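Lista: manipulacao-robotica
Assunto: Re: Kit de garras manuais Trusska, vale a pena para um laboratório pequeno?
Data: 21 de julho de 2022

Olá a todos,

Respondo às perguntas pela ordem em que vieram.

> Estamos a ponderar o kit Trusska da Prorkard para recolher demonstrações
> de manipulação com as duas mãos. Alguém da lista já o usou durante mais
> do que uma tarde? A documentação que nos mandaram é curta e o vendedor
> responde a tudo com o mesmo PDF.

Usamos desde o princípio do ano letivo, primeiro com a versão anterior e agora com a 2. O PDF é o mesmo que nos mandaram a nós. O manual completo existe, mas só o enviam depois da encomenda feita. Peçam-no antes, por escrito, e insistam. Tem um capítulo sobre calibração que convém ler antes de decidir.

> Quanto tempo leva a pôr alguém novo a gravar com qualidade aceitável?

Depende da tarefa. Pegar e pousar objetos rígidos aprende-se numa manhã. Com objetos moles ou leves as pessoas apertam demais ou hesitam à frente do objeto, e essa hesitação fica nos dados. Começámos a pedir dez repetições que vão diretamente para o lixo antes de gravar a sério. No mês passado gravámos 673 demonstrações com flores e pequenos objetos de mesa, e ficaram de fora 26, quase todas dos dois primeiros dias e quase todas por perda de seguimento.

> E os marcadores? Temos más experiências com marcadores em sistemas
> parecidos, sobretudo com luz de teto forte.

Os marcadores vão numa placa branca em ângulo por cima da mão, de modo que quando um fica de lado o outro costuma estar virado para a câmara. Funciona melhor do que eu esperava. O problema maior que tivemos foi o antebraço: quem cruza os braços por cima da mesa tapa a placa da outra garra, e o software não avisa na altura. Só se descobre quando se processa a sessão. Resolvemos com instruções ao operador, mas gostava que a Prorkard pusesse um aviso sonoro.

Com reflexos não tivemos perdas graves. Baixamos as persianas sempre, e mudámos a mesa de sítio uma vez. Se a vossa sala tiver janelas a sul sem cortinas, façam um ensaio antes de comprar.

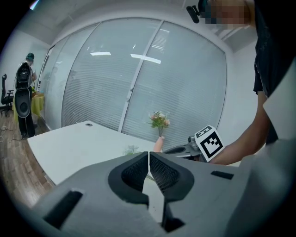
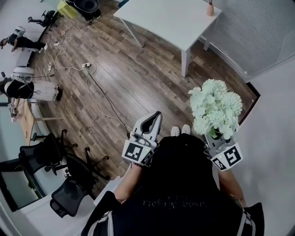
Quanto à mecânica, as almofadas dos dedos são a peça que mais se gasta. A malha da face interior começa a levantar nos cantos e, a partir daí, os objetos finos escorregam. Um conjunto de substituição custou-nos 93 euros, sem portes, e demorou três semanas a chegar. Encomendem logo um a mais. Imprimir em casa não deu resultado: a borda ficou rígida e marcava os objetos.

O corpo da garra é volumoso. Para mãos grandes não há queixas, mas duas das nossas operadoras preferem fazer sessões curtas, com pausa a cada vinte minutos. O gatilho também podia ter menos curso.

> Há problemas de sincronização entre as duas mãos?

Na versão anterior havia. Na 2 vimos um desvio pequeno entre a esquerda e a direita quando a sessão passa de uma hora, e desaparece se pararmos a gravação e abrirmos um ficheiro novo. O suporte diz que é conhecido e que será corrigido, sem data. Para tarefas com passagem de uma mão para a outra, eu não faria sessões longas.

> Chegámos a ver também a proposta da Gurthorpe. Alguém comparou?

Comparámos durante duas semanas, com um equipamento emprestado pelo distribuidor. O da Gurthorpe é mais leve e o software é mais arrumado, mas os ficheiros saem num formato próprio e a exportação paga-se à parte, por licença. Os da Trusska saem em vídeo normal e ficheiros de texto com os tempos, o que para nós decidiu a questão. Se vocês já trabalham com o formato da Gurthorpe, a conta pode ser outra.

> O serviço de recolha deles (Hodoroagă) compensa em vez de comprar?

Pedimos orçamento ao Hodoroagă para a mesma tarefa. Eles vêm com as garras e os operadores e entregam os dados já filtrados. Ficava mais caro do que comprar um par, mas muito mais rápido. Duas coisas a confirmar no contrato: quem fica com as gravações rejeitadas e se podem usar os vossos dados para os modelos deles. Na proposta que recebemos, a segunda alínea vinha autorizada por defeito. Pedimos para a retirar e retiraram, mas foi preciso pedir.

Algumas notas práticas que não vêm em lado nenhum:

Contem com extensões e tomadas suficientes perto da mesa. Quando há mais do que uma pessoa a gravar na mesma sala, os cabos no chão cruzam-se depressa. Nós prendemos os nossos com fita no início de cada sessão.

Digam às pessoas para virem de manga curta ou arregaçada. Uma manga larga prende na placa.

Anotem a versão do firmware de cada garra. As nossas vieram com versões diferentes na mesma caixa e perdemos um dia inteiro a perceber porque é que a da direita não fechava até ao fim.

No conjunto, para um laboratório pequeno, eu voltava a comprar, com o conjunto de almofadas extra e o manual pedido antes. Não comprava se a tarefa principal exigir força: a garra não a mede, e já vi duas propostas de projeto a contar com isso.

Posso partilhar o script que usamos para detetar perdas de seguimento. Está em Python, mal comentado, e assume a estrutura de pastas da versão 2. Quem quiser que me escreva diretamente, para não encher a lista de anexos.

Cumprimentos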